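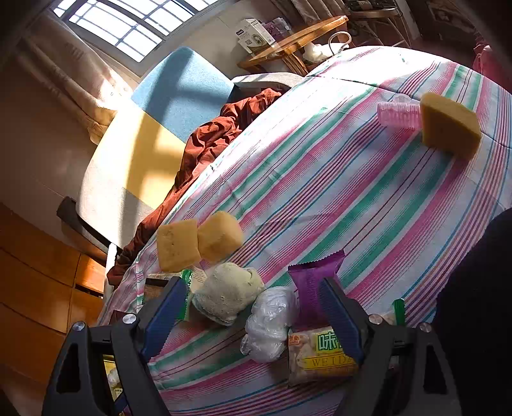
Snacks out on the striped cloth, sun on the far half. Yellow cake, a bun, packets.

Wendlow Snack Table -- gallery, February

Quick page this month, typing between other things. First picture is up top, rest go up when I get through the folder. Notes are from the afternoon itself so they cover more than what's up so far.

If you're new: everybody brings something to eat, preferably something the rest of us haven't tried, it all goes on the one cloth, we eat it and argue. Upstairs room at Wendlow, same as always. Doors at 2, kettle on by 2:15 if the outlet behaves.

The cloth
White with pink, green, thin blue and dark maroon lines. Yes it's creased. It lives folded in the bottom drawer and comes out creased every single time. Three people asked where it's from -- the market on Kennedy, the stall at the far end, cost me $34 and I would pay it again. Washes fine on cold. Don't iron it hot, I did the first one that way and it went shiny.

The yellow cake
Spongy, plain, a bit eggy. Best thing on the table for me. Good with tea that's too strong. Somebody said it needed jam and was told no. Cut it in big blocks, small ones dry out before you get round the room.

The bun
Pale, rough on the outside. Opinion split right down the middle. I liked it, others said it was mostly chewing. Steam it next time?? Ten minutes over a pan would of helped a lot. Leave the paper on the bottom if yours comes with paper, I've lost a few good ones that way.

The packets
Purple one went fast. The yellow one with WEIDA on the band and the big 味 in green and white -- light brown pieces, you can see them through the clear part. 味 is "taste" or "flavor," I looked it up on the bus home and felt very pleased with myself. Went well with beer according to the people drinking beer. If you brought it please write in and say which shop, I've had two messages asking already.

Crumbs
Everywhere. Shake the cloth out of the window on the yard side, NOT the street side. Bags and wrappers in the bin by the stairs please, knotted plastic bags too, they blow around otherwise and end up under the radiator.

The score sheet
Added up on the back of an envelope so don't quote me. 105 points for the yellow cake, 69 for the bun. Didn't finish the packets, the pencil went missing and then people were putting coats on. Will do it properly next time with a clipbord.

Kodimano box
The sampler box from Kodimano came too late, after everyone had gone. It's sitting on my shelf unopened and it will stay unopened till March, stop asking. Rakuvar crackers also saved for March -- two bags, the salty kind and the one with seeds.

Sending pictures
There are 228 in the shared folder right now and a lot of them are the same plate. Pick your best two or three, put them in the February folder, say what the food is in the file name. Doesn't have to be fancy. "Round thing, sweet, green middle" is fine, somebody will know what it's called. Daylight ones come out nicest, the ceiling light in that room turns everything orange after 4.

For March
Theme is sour. Pickled, dried, fizzy, whatever you've got. Please write allergens on a bit of tape and stick it on the packet, espescially nuts and sesame. Bring a mug, we're down to five. And somebody bring a decent knife -- the one in the drawer couldn't get through butter.

More pictures soon, got to run.

Back to gallery list
Older months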